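Why does the Mondal show keep going out in chunks?

Posted by Sturitz
My cable package carries The Mondal Report, and when he gets a big political guest he spreads one interview over 3 nights. The governor's sit-down was 50 minutes. Why not run it in one go and let me get to bed?

Mitali Weerakoon
Ads. I worked on a local talk show for 5 years, and a guest people will stay up for is worth more in slices. The host also gets to tease tomorrow's slice, so you hear the same clip before every break. Check the network's site in the morning, where the whole thing usually gets posted once the last part has aired. 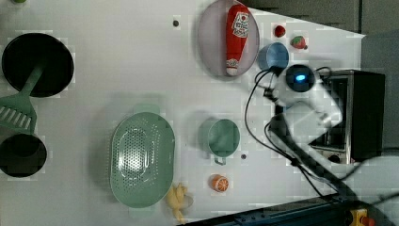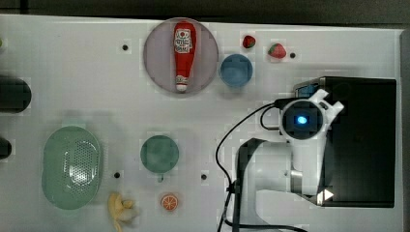

Play kitchen things on the white table
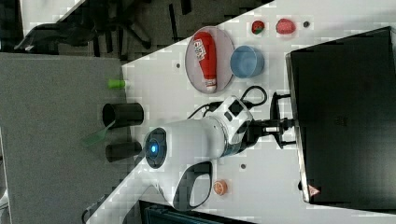
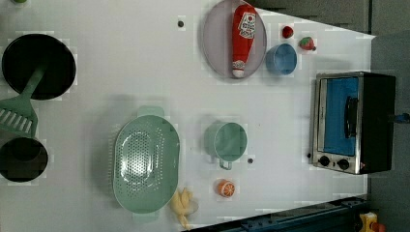 If it isn't on the site, try the podcast feed. They trim the applause there, so you save a good while.

Floltach
he only asks three questions anyway. one a night seems fair

Mustport
Same thing on the other channel, but with more yelling. I record them all and skip to the part where the guest looks at his watch.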